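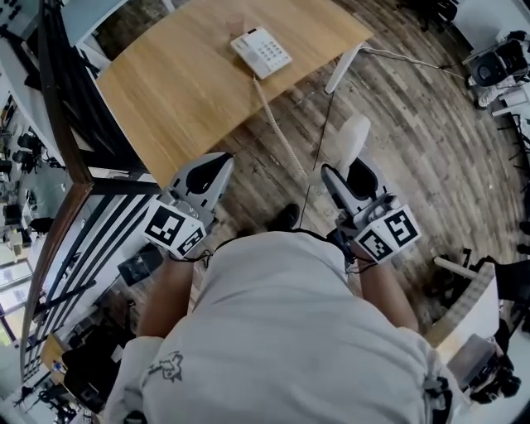

Fultbridge Repair Morning is back in March!

What a start to the year we've had. You brought in 200 items over the winter, and our table lamps, toasters and one very stubborn accordion kept the hall buzzing until closing time. Bonifacio Sarmiento is running the sewing corner again (bring your own buttons if you can), and the Nulach Road bakery is sending buns!

Doors open at 10am, upstairs at the Asel Rooms. Take the number 7 bus to Duan Street and come and say hello.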